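Subject: Re: Open afternoon at the Birnine workshop - anyone going?
Date: 12/26/23
List: Rinia Makers and Menders

> Has anybody on here been to one of the open afternoons at
> Birnine? I see they're doing another in February and I'm
> trying to decide if it's worth the train fare. I don't know
> the first thing about robots, I mostly fix radios. Is it all
> glass screens and people in polo shirts, or do you get to
> see something working? Also is there anywhere to park if I
> give up on the train.

Yes! I went to the last one and I've been meaning to write it up for the list, so thank you for the nudge. I've got a quiet day and half a tin of biscuits, so this may run on a bit.

Short answer: go. You'll be fine not knowing anything. I build clocks and the odd bit of garden railway, and I followed nearly all of it. Of the talk I followed perhaps half, but the talk is only at the start and you can stand at the back with your tea.

They let us in through the Wyss Road entrance in groups of 10, which meant a wait in the corridor, but once you're through you can get properly near the benches. There's tape on the floor and they ask you to stay behind it while an arm is moving. When it has stopped and somebody has given the nod you can come right up and ask things. I asked a lot of things. I think the young woman on the second bench was glad when my group moved on.

The bench I liked best was the one doing small-part handling. If you've only ever seen robots on the telly, slinging car doors about, it's a completely different business. The parts are little plastic things you could lose in a coat pocket, and all the trouble is in the last few millimetres - getting the fingers down either side without nudging the part round. I stood there far longer than I was meant to.

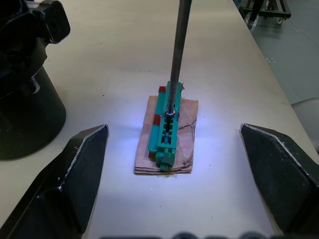
What surprised me was how homely a lot of it is. I had expected everything to sit in beautifully machined jigs, and some of it does, but there's just as much cardboard and tape as in my shed. I asked one of the Enberg people (they make the fixtures, as I understood it) whether that was only for the open day and she laughed and said no, that's an ordinary morning. You try a thing with card first, and if it's any good you make it properly afterwards. I felt very much at home after that.

They also talked about the wrist cameras, which give you the view looking down past the fingers. It makes you see the job quite differently. From the side you think "well, just pick it up", and from the wrist you realise how much the fingers themselves get in the way. I do clock wheels with tweezers and it is exactly the same complaint.

Not everything worked while I was there, and I liked it all the more for that. One arm on the far bench stopped dead in front of us and needed restarting, and they simply told us what they thought had gone wrong and had another go. The second try went perfectly and got a round of applause. On the wall by that bench they had a tally of attempts for the week, which stood at 1,049, and a small boy in our group wanted to know who had to write them all down. (The computer does.)

A few practical things:

The talk lasts over 9 minutes whatever the leaflet says, and the chairs run out, so go to the loo first.

There are 4 parking spaces for visitors and they had gone before I arrived. I left the car by the Rinia playing fields and walked back along the canal, no bother at all unless it's pouring.

Photos are allowed on the benches but turn your flash off.

Tea is free, cake is not. The ginger one is worth it.

As for radios - take one of your awkward little connectors along and ask how they'd go about gripping it! They were very happy to be handed odd things. I had a clock pillar in my pocket and it got passed round three people, one of whom went off to find a ruler. I did get it back.

I'm planning to go again in February and have room in the car for two if anybody wants a lift from the station end. Just reply on the list, my other email is still playing up.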